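Omine lab teaches its arm to put the groceries away, one sachet at a time

The hard part of robot housekeeping, according to a research group at Omine, is the squashy stuff. Boxes behave. Pouches, packets and anything else with a soft middle tend to fold, slump or slide away the moment a pair of fingers gets serious about them.

The group's answer, a training method called Erna, starts without the robot. People pick up the shopping themselves using hand-held grippers fitted with cameras, and the recordings become lessons for an arm made by Halard. A good many of those lessons concern condiments.

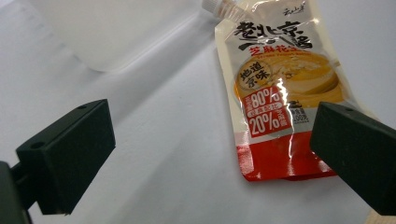 A pouch of sesame-peanut paste between the gripper's fingers on the Omine tabletop.

Erna's twist is in what it throws away. Earlier systems copied whole demonstrations from start to finish, including the bits where the human dithered. The new method scores each moment by how much the package bends, then spends most of its training on the seconds just before and after contact. The team recorded 1,190 demonstrations and kept 287 of them for the final round, a rejection rate that would sting in most lines of work.
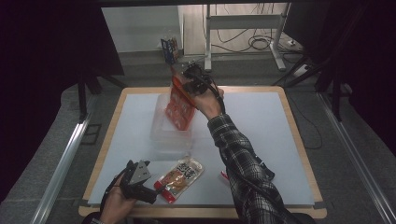

The demonstrators wore out well before the software did. Sessions were capped at 35 minutes after complaints about sore wrists, and October's recordings show a marked decline in enthusiasm for packing snacks into boxes.

Results are modest but real. With Erna the arm dropped fewer soft packages than it did under the older copy-everything approach, and it needed 3 tries at most to get hold of a pouch lying flat - the position in which pouches are least cooperative. Shiny film still confuses it when the lights are bright.

The group plans to repeat the tests at its partner site in Macedo, where the shelves are deeper and the packets, by all accounts, slipperier.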